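**Progress report: handheld gripper equipment plan, Lulwood site**
Prepared by Shafiq Abeysekara for the Tundbridge equipment fund
Period ending March

Work in this period covered the spending plan for the second equipment order and a review of the items already on site. Handheld grippers with printed marker cubes are in use at Lulwood, and operators work with one in each hand.

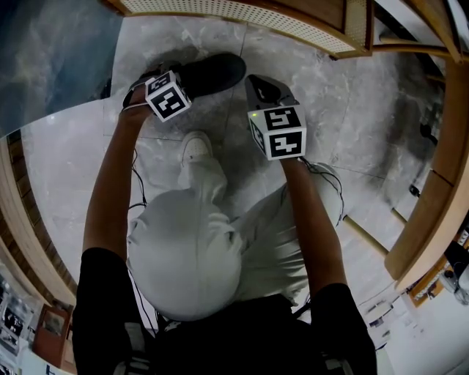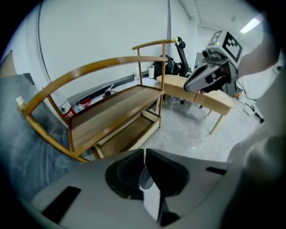
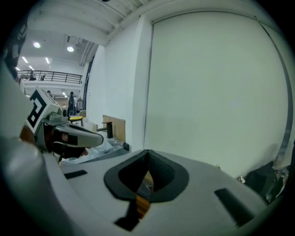 **Why is the second order for spare parts and not for more gripper pairs?**

The six pairs on hand are enough for the current operator schedule. Lost hours in the period came mainly from cable faults and worn finger pads, and a seventh pair would not have reduced them.

## Budget position

| Line | Approved | Committed |
|---|---|---|
| Spare parts (pads, cables, cube mounts) | $3,000 | $0 |
| Calibration boards | $500 | $500 |

The Quezada quote for spare parts is within the approved line but excludes freight. A revised quote including freight has been requested. Motellow quoted lower on cables and could not supply the finger pads, so splitting the order would add a second receiving inspection. The present recommendation is a single order with Quezada.

## Planning assumptions

- Service life of a set of finger pads is taken as roughly 18 weeks under the present schedule. The estimate comes from the site maintenance log and will be revised once the second set has been retired.
- Cables are replaced on failure. A fixed replacement interval was considered and dropped for cost.
- Cube mounts are ordered with the pads to avoid a separate minimum charge.

## Open items

1. Freight terms from Quezada. Needed before the purchase request can be signed.
2. Storage for spares. The Lulwood parts cabinet is shared with another project, and a locked drawer has been requested.
3. Fixed-arm purchase. Deferred to the next budget round. Floor loading and power supply have not been checked, and no supplier has been approached.

No change to the approved total is requested. The purchase request will be sent to Tundbridge in April, with the revised quote attached.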